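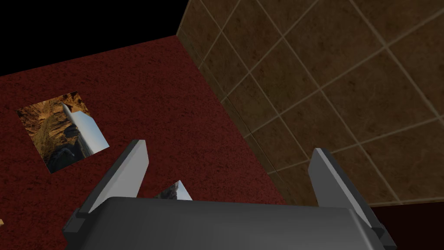 Lonusach is a simulation package for practicing pick-and-place jobs with a two-finger robot gripper. It's sold by Guline, a small outfit in Pastville, and I've been using it since August, so take this article as part reference, part fan letter (with complaints).

Overview

You get a set of rooms, a gripper and a pile of things to grab. The rooms mix floors and walls pretty freely – carpet next to tile, dark next to light – and the props include flat square tiles printed with photos. I love those! A flat thing lying on a carpet is a real pain to pick up with two stiff fingers, and I spent most of my first week just learning to come in at the right angle.

Versions

There are 3 editions. The basic one has 53 rooms, the full one has 731, and the classroom edition sits somewhere in between and lets up to four people share a license. I started on basic and moved up after a month or so. The current release, 2024-03-25, fixed the slow loading I used to grumble about.

The Meng add-on

Meng is the extra module that plays your runs back from a view just behind the gripper. It costs more than I'd like, and the menus are clumsy, but I do use it every day.

Reception

Mine, anyway: the carpets look great, the shadows are a bit heavy, and the manual skips over finger settings almost completely. Guline answers email fast. Refunds are offered on the basic edition only.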